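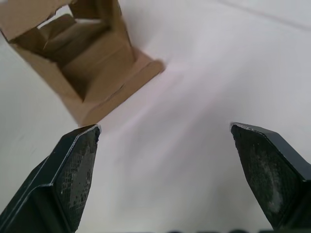

Speaker notes: Teaching by hand, teaching by remote
Mattes Wendt, 18 May 2022. Short version, no demo.

Opening. Say who did the work: Maya Moussa and Armindo Sequeira ran the sessions, Siwan Probert wrote the logging code. Project name is Karaki. Skip the funding slide unless asked.

Terms first. Two ways to show a robot a task. One: hold the arm and move it through the task yourself, motors compensating for gravity only. Two: stay clear of the arm and drive it from a leader device or a hand controller. I will call these hand guiding and remote control. The literature uses several other names. Do not get drawn into them.

The task. Cardboard box on a white table. Close on it, lift, turn, set down. Chosen because cardboard gives under load. A rigid block forgives a bad approach angle and a box does not.

Hand guiding. Good for slow work and for people with no training. The operator feels the contact through the arm. Problem: the operator's own hands and sleeves get into the wrist view, and the policy learns from those pixels. Second problem: closing the gripper needs a separate button, so the timing of the grasp drifts from the timing of the motion. Siwan has a plot of this. It is in the backup slides.

Remote control. The wrist view stays free of the operator, so what is recorded matches what the robot will get when it runs alone. The cost is touch. With no force feedback the operator judges grip from the look of the box.
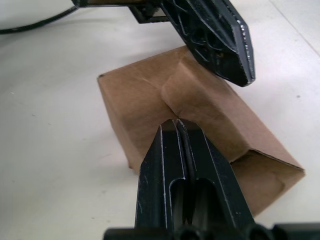 A dent in the wall of a carton is a useful signal for that reason. Armindo told new operators to watch the cardboard and ignore the commanded width. Commanded width tells you where the fingers were sent. It says little about how hard they are pressing once there is something between them.

Pause here. Usually a question about force sensors. Answer: yes, they help, no, we did not have them at the wrist for this set.

Numbers. 1,000 demonstrations kept. 13 operators. 63 demonstrations relabeled by hand after review, nearly all for a wrong end point. Say "kept" clearly. We did not log every discarded attempt in January, so I cannot give a discard rate for the full set.

What we changed partway through:
Start pose is now varied on purpose. Early sessions all began from the same pose and the policy failed when it began anywhere else.
Box is placed at a new angle each time, flaps left however they fall.
Operators stop after seven demonstrations and rest. Maya's rule. Path length went up with fatigue well before anyone reported being tired.
Pauses over the box are trimmed. Left in, they teach the robot to hover.

Open point. Mixing both kinds of data in one training run. Siobhán Nic Giolla thinks the hand-guided part should be cut down to contact segments only. I have no result either way. Say so and move on.

If time is short, drop the list above and go straight to the open point. Contact address is on the last slide.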